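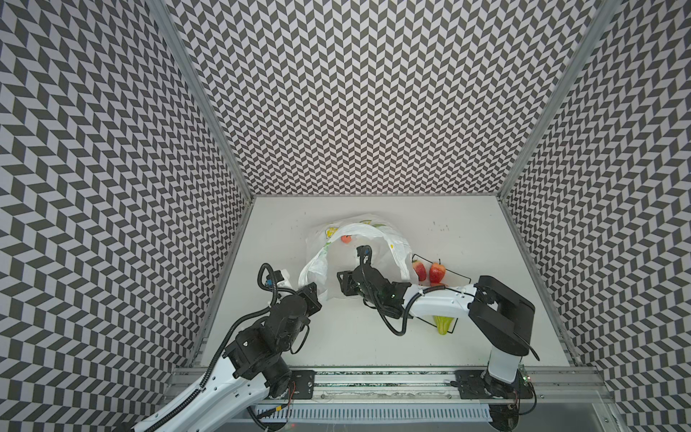
Minutes, review of the Gillodine two-arm bench kit, July session, 09:00. The purpose of the review is to decide whether Eka takes the kit on the supplier's standard terms, asks for changes, or returns it at the end of the loan period. The task set is produce bagging and unbagging. The layout follows the test sheet: plastic bag in the middle of the table between the two grippers, black wire basket to the right with two strawberries in it, arms mounted on the common front rail. Minutes of the previous session were accepted with one correction – the loan period is 90 days from delivery, and the earlier text gave it from the order.

1. Scope of supply

Dahlgren, as reseller, confirmed that the price covers both arms, grippers, rail, mounting plates and one year of software updates. The patterned wall panels are an option and are quoted separately. Eka asked for a single quotation with the option shown as its own line. Agreed.

2. Test results to date

504 bagging cycles logged against a target of 1,000. The log does not separate a dropped item from a missed grasp, and the meeting could not draw a failure rate from it. Dahlgren to supply a revised log template. Thin film remains the harder material to handle. Eka noted that a bag handle folded under itself is often not found on the first attempt, and asked that this be entered as its own error code.

3. Gripper fingers

The supplied fingers are matte black and taper toward the tips. Elelix offers a softer replacement pad and has sent a data sheet, which states a service life of 2,000 cycles. No test conditions are given with that figure. The meeting did not accept it as comparable until the conditions are known. Approach from directly above was discussed for small round fruit, with the fingers open on either side before closing. Stems to be left on for the remaining cycles.

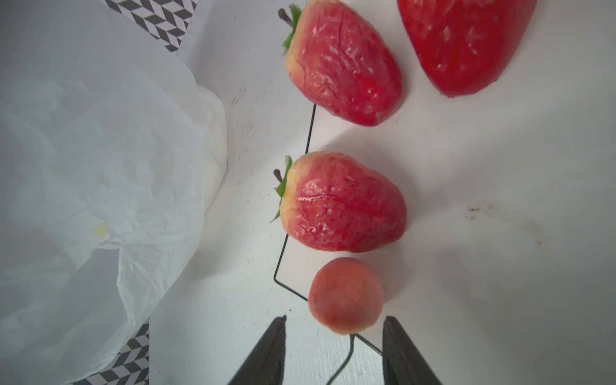 4. Service and spares

Response time in the draft contract is given in working days with no upper limit. Eka requires a limit. Cable hoses and fingers to be listed as wear parts with prices fixed for the contract term – Dahlgren will check with Gillodine and reply in writing.

5. Actions

Dahlgren: combined quotation, log template, wear parts list.
Elelix: test conditions for the pad.
Eka: complete the remaining cycles, add the error code for folded handles.

Decision on purchase deferred to the next session. Meeting closed 10:40.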